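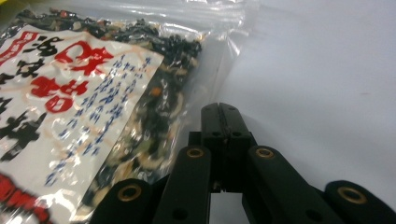 Mayu Kaneko wrote on last year's feedback form that she had expected the diary to be about what she ate, and that the useful part was finding out what she kept. She had been buying the same dried soup mix every fortnight without finishing the one before, and she asked whether the next round could let people record food that was given to them as well as food they paid for. It can. We have added a column.

Tetomia Pantry Diary: call for households

Skoryk is looking for households to take part in the second round of the Tetomia Pantry Diary, a study of dried and long-life food in ordinary kitchens. We want to know what people buy, where they put it, how they decide when it is finished with, and what ends up in the bin. Soup mixes, seaweed, noodles, rice, lentils, spices, stock powder, sauces in pouches, tea, dried fruit and baking supplies are all included. Fresh and frozen food is not.

The first round went to a small number of homes near our office in Roretti and relied on paper forms. For this round we have written to 1,843 addresses and have room for up to 600 households. You do not need to have received a letter to apply. If your letter has gone missing, or you heard about the study from someone else, use the same application form and leave the reference box blank.

Applications close on 2 May 2025.

Who can apply

We need one main diary keeper in each household. That person must be an adult, live at the address for the whole study, and do at least part of the food shopping. Other people in the home can add entries if they want to, including teenagers. Small children can help with the sorting but please don't ask them to fill in forms.

Share houses are welcome. If you each keep your own food, you can either join as one household or have one person take part for their own shelf. Tell us which when you apply, as we can't change it once the diary has started. People living alone, people who get most of their food from relief services, and people who cook for someone living elsewhere are all under-represented in our first round and we would like to hear from them.

You can't take part if you or anyone you live with works for a supermarket head office or a food manufacturer. Working in a shop, a cafe or a warehouse is fine.

You don't have to be a good cook or have a tidy cupboard. Please don't clean out the pantry before the study begins. If you have already done it, apply anyway and mention it on the form.

What you will be asked to do

The study has an opening stocktake, a daily diary, a label exercise and a closing stocktake.

For the opening stocktake you go through the places where you keep dried and long-life food and write down each product, how full it is and the date on the pack, if there is one. Include the things at the back. Food in unmarked jars should be listed by what you think it is. One home in the first round listed 119 separate spices and spice blends, so we have added continuation sheets, and you may spread the job over several evenings if you need to.

For the daily diary you record anything that comes into the pantry, anything you finish and anything you throw out. On many days there will be nothing to write, in which case tick the box for no change. Most people in the first round did this after the evening meal. You can use the paper booklet or the Redument app, but please stick with one of them. The app works on older phones and does not need a connection while you are making entries. It sends them the next time you are online.

Please also record how food is stored after opening. We are interested in clips, pegs, rubber bands, zip-top bags, jars, lidded tubs and packs folded over and put back as they were. If you tip one packet into another, note that too. It was the most common reason for missing dates last time.

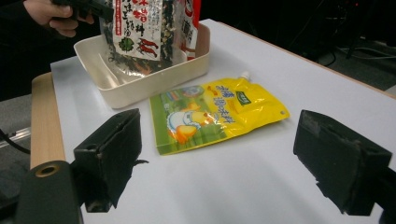

The label exercise

Partway through the diary we will ask you to choose a few products from your own pantry and answer questions about their labels. We want to know which parts you read, which parts you skip, and whether the preparation instructions make sense to you.

Imported products are a large part of this. Many households in Tetomia use food labelled in a language that not everyone in the home can read, sometimes with a translated sticker on the back and sometimes with the sticker placed over the instructions. If you have products like this, please pick at least one. You don't need to translate it. Write down how you learned to use it, for example from a relative, a shop assistant, an online video or by trying it out. Wrong guesses are useful to us and your answers won't be marked.

We also ask about the shape of the pack. Some people told us they squeeze or shake out more seasoning than they mean to. Others cut packs open to get at the last of the contents. The questions cover boxes, jars, sachets, zip-top bags and pouches with spouts, and there is space to describe anything that doesn't fit those groups.

People with arthritis, low vision or reduced grip are especially asked to consider this part. You may do it by phone if writing is difficult, and a carer or family member can be on the call.

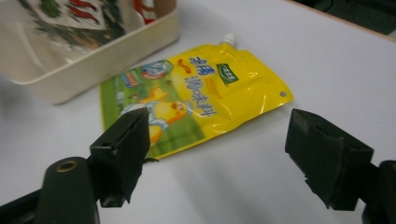 Payment and costs

Each household receives a grocery voucher after the opening stocktake and another after the closing stocktake. There is also a payment of $3 for every completed week of diary entries, added up and paid at the end. A week counts as complete if every day has either an entry or a tick in the no change box. You can catch up on a missed day, but please mark it as filled in late.

Payment is made to the main diary keeper only. How you share it is up to you. If you receive income support and are unsure whether the payment needs to be declared, check before you apply. We can give you a letter stating what you will be paid and when.

There is nothing to buy. We don't supply food, and we ask that you shop the way you normally would. Return postage for the booklet is prepaid. The Redument app is free to download for the study and contains no advertising.

Your information

We ask for your name, address, phone number and the number of people in your home. This is kept apart from your diary, which carries a code only. Brand names in your diary are used in the analysis but we do not pass individual diaries to brands, shops or insurers.

You can add photos of labels to your diary if copying out the text is too slow. Check that there are no prescriptions, letters or bank cards on the bench beside them. Photos are deleted once the label text has been entered, unless you tick the box to say we may keep them.

You can leave at any point and you don't have to give a reason. If you leave after the opening stocktake you keep the first voucher and are paid for any completed weeks. Tell us whether you want your entries kept or deleted. Once the results have been combined in December we can no longer pull out a single household.

Visits to your home

Most households will not be visited. We will ask a small group if a researcher can come and look at how the pantry is set out, which takes less than an hour. Saying no has no effect on your place in the study or your payment. Visits are arranged by phone first and the researcher will carry a Skoryk card. If someone turns up without an appointment, don't let them in, and ring our office.

We can also meet you at our rooms in Roretti if you would like to do the label exercise in person. Bring the products with you in a shopping bag. There is a table to spread things out on and a kettle. The building has a ramp at the side entrance, and street parking is free outside school hours. Let us know beforehand if you need an interpreter so we can book one for the right language.

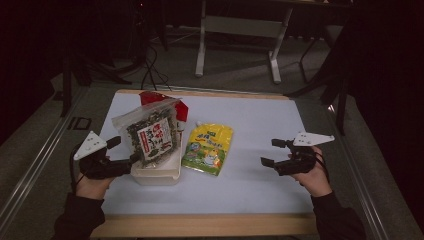 If you are coming by bus, get off at the stop after the library and walk back. The stop before it looks closer on the map but there is no crossing. Children are welcome at the rooms, though we don't have anyone to mind them.

How to apply

Fill in the application form on the Skoryk website, or pick up a paper copy from the Roretti office or the front desk of the Tetomia library. The form asks who lives with you, where you usually shop, which languages are spoken at home and whether you would prefer the booklet or the app. It also asks for a rough description of where you keep your food. A line or two is enough. "One cupboard over the fridge and a box in the laundry" is the sort of answer we need.

If more households apply than we have room for, places will be filled so that we have a mix of household sizes and areas. This means an early application is not more likely to be accepted than a late one. Everyone who applies will get a reply by post or email, according to what you put on the form. Households who miss out can ask to go on the waiting list, and we do expect to use it in the first fortnight.

Accepted households will be sent a starter pack with the stocktake sheets, the booklet or app code, a pen, a consent form and a sheet of examples. Sign the consent form and send it back before you begin. We can't count anything recorded before we have it.

Questions about the study can be left on the Skoryk office answering machine at any hour. Say your name slowly, leave a number, and say whether it is all right for us to leave a message if someone else picks up.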